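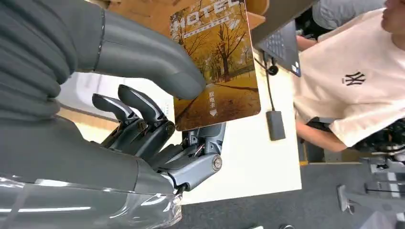

Cernimden's club wiki says thin cards need force control, and the older posts on this site say position control is enough. Which one applies to a thumb pinch? Our student project has to hold a printed card for 30 seconds. In simulation it slips in 7 of 50 trials.

wurulum_lab
Use both. Close by position until contact, then switch to a current limit on the thumb. Start low and raise it in steps of 2 percent. Check the friction value in your simulator first, as the default is often wrong for rubber on coated paper.

erum_bot
just squeeze harder

oconaill_club
Harder will bow the card and reduce the contact area. Log thumb current for the full hold and post the plot.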